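Chapter 3
Wood in the Home

Before you read

Look at the floor or the nearest table. Can you tell which way the grain runs? Keep your answer in mind as you read Section 3.1.

Key terms: grain, knot, plank, seasoning, shrinkage

Wood is one of the oldest building materials, and it is still one of the most common. It is used for floors, doors, shelves, and furniture because it is strong for its weight and can be cut with simple tools. It also changes with the weather. A board that fits well in a dry month may swell and stick in a damp one.

In this chapter you will learn how a log becomes a board, why boards move, and how builders allow for that movement. The chapter has three sections. Section 3.1 covers grain and knots. Section 3.2 covers drying, also called seasoning. Section 3.3 looks at floors and tabletops.

The main case study is the old schoolhouse at Drakcombe. Its floor was laid with boards that had not been dried long enough. By the following September, gaps had opened along one wall, and 20 boards had to be taken up. The replacement boards came from a sawmill in Wesetmont and were stored inside the building for several weeks before they were nailed down.

Grain is the pattern made by the fibers of the tree. These fibers run mostly along the length of the trunk, so a board cut lengthwise has long lines on its face. Wood shrinks very little along the grain and much more across it. This is why a wide tabletop needs room to move – a narrow strip needs far less.

A knot marks the place where a branch grew from the trunk. The fibers bend around it, and the wood there is harder to plane. Small, tight knots do little harm in a floor. Loose ones may fall out. See the table of board grades on page 167.
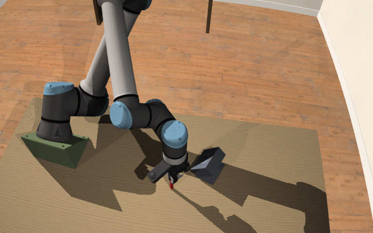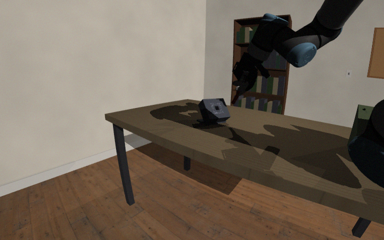
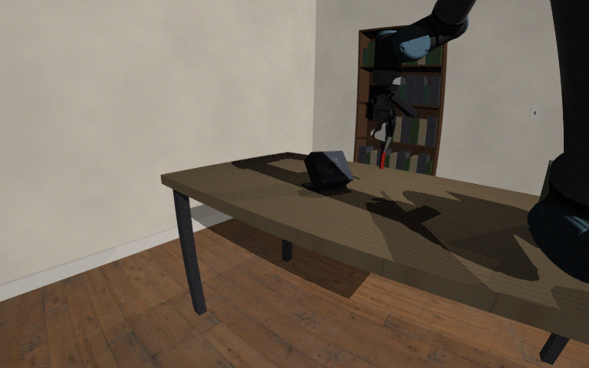
Figure 3.1 Wood surfaces in a room. Knots and seams show in the floor in the first picture. Faint grain lines run along the length of the tabletop in the last.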